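Caring for Marble at Home

Marble stains and etches more easily than granite, so keep the routine simple.

Dust first with a dry microfiber cloth. Grit is what scratches the polish. Then wipe with warm water and a drop of mild dish soap, rinse with a clean damp cloth and dry right away.

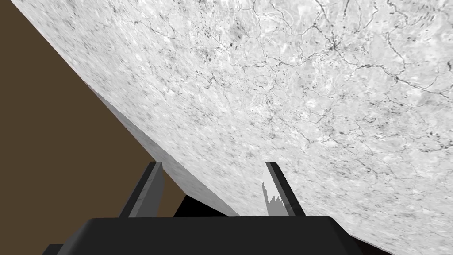
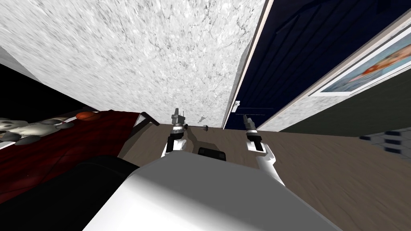

White marble patterning with dark veins and speckles.

Never use vinegar, lemon or bathroom descaler. Blot up wine and coffee as soon as they spill. For an old oil stain, mix baking soda and water to a thick paste, cover it with plastic wrap and leave it overnight.

Stella Koech reseals her counters every September. To check yours, leave a few drops of water on the stone for 3 minutes. If it darkens, it needs sealer.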